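양팔 로봇이 집안일이나 작업장 잡일을 맡을 수 있는지 확인하려면 빨래나 설거지보다 필기구 정리부터 시험하는 편이 낫다. 물체가 단단하고 값이 싸며 결과 판정이 명확하다. 이 문서는 연필과 펜을 통 두 개에 종류별로 나누어 담는 작업을 기준으로, 평가 절차를 구성하고 기록하는 방법을 설명한다. 로봇 팔의 조립과 기본 보정은 끝났다고 가정한다.

## 1. 작업 정의

작업 이름은 Plikedura로 통일한다. 설정 파일과 로그 폴더에도 같은 이름을 쓴다. 시작 상태에서는 필기구가 작업대 위에 놓여 있고, 종료 상태에서는 연필이 한쪽 통에, 펜이 다른 쪽 통에 들어 있어야 한다.

판정 항목은 다음과 같다.

- 필기구가 지정된 통 안에 있는가
- 통이 똑바로 서 있는가
- 작업대 밖으로 떨어진 물체가 있는가
- 사람이 개입했는가

통 가장자리에 걸쳐진 필기구는 실패로 기록한다. 개입은 사람이 물체를 건드린 경우와 비상 정지를 누른 경우를 모두 포함한다. 부분 성공 점수는 두지 않는다. 사무실에서 책상 정리를 시켰을 때 연필 하나가 남아 있으면 결국 사람이 다시 가야 한다.

## 2. 작업대 준비

두 팔의 베이스는 작업대 양쪽에 마주 보게 고정한다. 양쪽 그리퍼의 도달 범위가 작업대 중앙에서 겹치는지 먼저 확인한다. 겹치는 영역이 좁으면 한 팔이 통을 잡고 다른 팔이 물건을 넣는 동작을 시험할 수 없다.

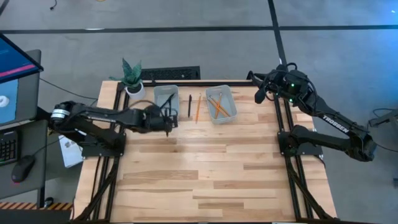 초기 배치는 난이도별로 나눈다. 1단계에서는 필기구를 서로 떨어뜨리고 방향을 대체로 맞춘다. 2단계에서는 방향을 섞되 겹치지 않게 한다. 3단계에서는 겹침을 허용하고, 통 안에 잘못된 종류를 미리 넣어 둔다. 3단계가 실제 책상 서랍에 가장 가깝다.

조명은 시험이 끝날 때까지 바꾸지 않는다. 검은 펜은 그림자와 구분이 잘 안 되므로 창가 자리라면 블라인드를 내린다. 케이블은 팔을 가동 범위 끝까지 움직여 본 뒤 여유 길이를 정한다.

## 3. 실행

1. 제어기를 켜고 두 팔을 대기 자세로 보낸다.
2. 그리퍼를 완전히 열었다가 닫아 영점을 확인한다.
3. 배치표에 따라 필기구를 놓는다.
4. 기록을 시작하고 정책을 실행한다.
5. 종료 신호가 나오거나 제한 시간이 지나면 정지한다.
6. 판정표를 작성한 뒤 다음 배치로 넘어간다.

단계마다 30회를 실행한다. 중간에 그리퍼 손가락을 교체했다면 해당 단계를 처음부터 다시 한다. 기록은 Ostulura 형식으로 저장하고, 한 번의 시도를 파일 하나로 묶는다.

```
task: Plikedura
level: 2
trials: 30
arms: [left, right]
stop_on_contact: true
```

`stop_on_contact`는 두 팔이 서로 닿았을 때 정지하는 옵션이다. 끄고 돌리면 성공률은 약간 올라가지만 그 수치는 쓸모가 없다.

## 4. 통을 다루는 동작

필기구만 집는 시험과 통까지 움직이는 시험은 별도로 집계한다. 통은 폭이 넓어 몸체를 통째로 감싸 쥘 수 없는 경우가 많고, 이때는 테두리를 집어야 한다. 테두리를 집으면 무게중심이 손가락에서 벗어나 통이 기울기 쉽다. 파지 깊이를 늘리면 기울기는 줄어드는 대신 손가락이 내용물에 걸릴 수 있다.

반투명한 통은 깊이 센서 값도 불안정하다. 깊이 값이 비어 있는 화소가 많으면 컬러 영상에서 테두리를 검출하고, 높이는 미리 측정한 값을 사용한다.
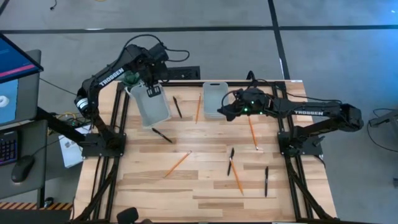 *글: 발렌티나 푸엔테알바 | 기술 검토: 블라고예 주판 | 2월 개정*

## 5. 결과 해석

전체 성공률 하나만 보고 판단하지 않는다. 우리 팀의 2월 측정에서는 1단계 30회 중 실패가 2회였고, 3단계에서는 성공이 19회에 그쳤다. 3단계 실패는 대부분 겹친 필기구 두 개를 한꺼번에 집은 경우였다. 분류 오류는 드물었다. 인식보다 파지가 병목이라는 뜻이므로 학습 데이터를 추가할 때도 겹친 배치를 우선한다.

시연 데이터 1,000건으로 학습한 정책도 집다가 놓친 연필이 굴러가면 원래 위치를 다시 집으려 했다. 재시도 동작은 따로 수집해서 넣어야 한다.

현재 수준을 정리하면, 물체의 종류와 위치 범위가 정해진 분류 작업은 사람이 옆에 있는 조건에서 맡길 수 있다. 가정집 책상처럼 영수증, 충전 케이블, 열쇠가 섞인 곳은 아직 이르다. 작업장에서도 부품 트레이 정리는 시도해 볼 만하지만, 기름 묻은 부품은 그리퍼 패드를 바꾸고 이 절차를 1단계부터 다시 적용한다.

## 6. 자주 나오는 오류

- **연필이 손가락 사이에서 회전함:** 파지점을 길이 방향 중앙으로 옮긴다. 힘을 올리는 것은 그다음이다.
- **통이 밀림:** 접근 높이를 높이고 테두리 위에서 수직으로 내린다.
- **두 팔이 서로 기다리며 멈춤:** 중앙 영역의 점유 우선순위를 한쪽 팔에 고정한다.
- **로그에 시작 시각이 없음:** 정책을 기록보다 먼저 실행한 것이다. 해당 시도는 버린다.

판정표 양식과 배치표는 Ostulura 저장소의 `eval/plikedura` 폴더에 있다.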